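Kamosari Releases Version 5 of Its Open Scripting Toolkit for Single-Board Computers
2026-01-19 - Kamosari today announced the general release of Bidness 5, a free toolkit for writing and scheduling small programs on low-cost single-board computers.
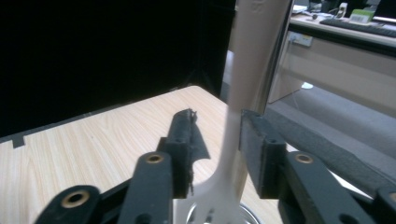
What Is New in Bidness 5
The release replaces the former configuration files with a single settings page that can be opened in any browser on the local network. Scripts may now be started by time, by a change on an input pin or by a message from another board. The standard library has grown to 800 documented functions, and each one carries a short sample program.

One installation can manage up to 1000 scheduled jobs. Date handling has been rewritten and tested through the year 2050.

Availability and Support
Bidness 5 can be downloaded now from the Kamosari website. Schools and clubs using the Mellor edition will receive the update in March - no new license key is required. Version 4 will continue to receive security fixes through the end of the year. Printed manuals are distributed by Pradov.

Media Contact
Kamosari Press Office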